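**FOR RELEASE WEDNESDAY, 9 A.M.**

# Wemport to Publish Condition Grades for All Restored Case Furniture

**OLATTHORPE** - Wemport, a dealer in restored postwar furniture, will attach a written condition grade to every sideboard, dresser, desk, bookcase and cabinet it offers for sale, starting in September. The grades replace the general terms used in the company's listings up to now, including "very good," "excellent vintage" and "as found."

The change covers 951 pieces of case furniture currently held at the Olatthorpe warehouse and showroom. Seating, lighting and rugs are not included in the first stage and will keep their present descriptions.

Each piece will carry a single overall grade from 1 to 7, supported by a report of the same format for all items. Grade 7 is reserved for furniture with its original finish intact, original hardware throughout and no structural repair. Grade 1 describes a piece sold for parts or for restoration by the buyer. Pieces that have been stripped and refinished can reach Grade 5 at most, whatever the quality of the work.

## What the report covers

The report is divided into sections for structure, veneer, finish, hardware, interior and provenance. Structure includes the carcass joints, the base or leg assembly, the back panel and the runners. Any joint that has been reglued is listed, along with the type of adhesive. Hide glue and synthetic glue are recorded separately.

Under veneer, the report gives the species, the location of any patch and the measured size of each patch along and across the grain. Lifting that has been pressed down again is noted even where it can no longer be felt by hand. Sun fading is checked by comparing the top surface with a protected area, usually under a removable shelf or behind a door hinge.

The finish section states whether the surface is oil, shellac, lacquer or a later polyurethane. A solvent spot test is made in a hidden area. If the test is not conclusive, the report says so and the finish is listed as unidentified.

Replacement pulls, locks, hinges and sliding-door tracks are described as either period or modern. A period part taken from another piece of the same model is treated as a replacement and reduces the hardware score. Keys are listed as present, cut new or missing.
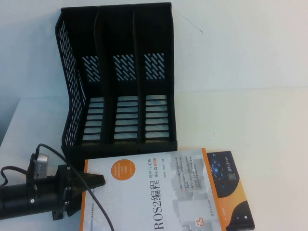

*Desktop file organizer, black plastic, three compartments.*

## Effect on prices

Wemport has not changed its asking prices as a result of the grading work, with the exception of 35 pieces where inspection found repairs that had not been recorded at purchase. Those pieces have been repriced and their listings withdrawn until the new reports are attached. Customers who had placed a deposit on one of them have been contacted and may cancel without charge.

Most of the unrecorded repairs were to sliding-door cabinets. The lower track on these is a shallow groove in the bottom panel, and it wears unevenly when the doors are moved without being waxed. A common repair is to rout out the worn groove and set in a strip of new wood. Done with matching grain, it is hard to see unless the doors are lifted out. Under the new system the doors are always lifted out.

The grade will appear at the head of each online listing and on the tag in the showroom. The full report will be sent on request before a sale and included with the invoice afterward. Trade buyers will receive the same report as private buyers. A piece returned to Wemport for resale is inspected again from the beginning, and the earlier grade is not carried over.

## The Jendik cabinets

The first group to be released under the system comes from the Jendik workshop, whose storage furniture makes up a large share of the Olatthorpe stock. It includes wall-hung and freestanding examples of the Chiba, a low cabinet in teak or rosewood with a separate trestle base.

The Chiba presents particular problems for grading. The workshop made 2 versions of the base, one with a through tenon at the stretcher and one with a blind dowel, and the two were often swapped when cabinets were moved or sold. A cabinet on the wrong base may be sound and entirely period but is not in its original configuration. Wemport will grade such pieces in the normal way and add the letter M, for mixed, after the number. A Chiba graded 6M, for example, has original finish and hardware with minor wear, and stands on a base that did not leave the workshop with it.

Shelves are a further difficulty. Jendik shelves were cut to a common depth and fitted on brass pins, so that they can be exchanged between cabinets without any alteration. The report compares the color and grain of the shelf edges with the carcass. It also checks the pin holes for wear at the heights where the shelves now sit. Where the shelves do not appear to belong, the interior section is marked accordingly, but no letter is added to the grade.

Rosewood pieces will be listed for sale only with the papers needed for their destination. Buyers outside the country should ask for the species statement before paying a deposit, as some shipments of rosewood furniture require a permit that can take longer to arrive than the cabinet itself.

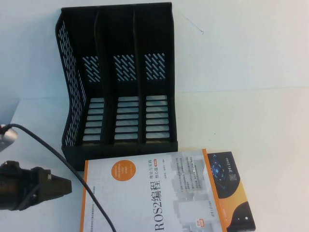
Iman Bensaid said the hardest decision was the limit of Grade 5 for refinished furniture, and that she expects complaints about it. A well-refinished walnut dresser can look better in a room than one with its first lacquer, she said, and many buyers would prefer it. In her view the grade should tell a buyer what has been done to the piece and leave the question of looks to the photographs and a visit. She added that a low grade should not be read as a warning against buying, and that she has a Grade 3 desk at home with a replaced back panel and a burn mark beside the left-hand drawers.

## Inspections and disputes

Inspections are carried out under daylight-balanced lamps with the piece emptied, pulled away from the wall and turned to expose the underside. Drawers are removed and checked for stamps, chalk numbers and later pencil marks. Moisture readings are taken at the base, the top and the back panel. Upholstered or leather-covered desk surfaces are described but do not count toward the overall grade.

A buyer who disagrees with a grade may ask for a second inspection by a different member of the workshop. If the second grade is lower, the buyer may return the piece at Wemport's expense or keep it at an adjusted price. If the second grade is higher, the price stays the same and the report is corrected. Damage in transit is handled under the carrier's terms and is not treated as a grading dispute.

The grading guide, with the full wording for each grade and the scoring sheet for each section, will be available in print at the Olatthorpe showroom and as a download. Other dealers may use the guide without a fee, provided that the wording of the grades is left as published and the inspecting dealer's own name appears on the report.

Work on a matching guide for chairs and sofas has started. Seating calls for separate treatment of webbing, foam and fabric, all of which are routinely replaced, and no date has been set for its release.

## About Wemport

Wemport buys, restores and sells postwar furniture from its warehouse, workshop and showroom in Olatthorpe. Restoration is carried out on site, including veneer repair, refinishing and caning. The showroom is open to the public and to the trade - visits to the workshop are by appointment.

**Press contact:** Iman Bensaid, Wemport, Olatthorpe. Sample condition reports and high-resolution photographs of the Chiba cabinets are available on request.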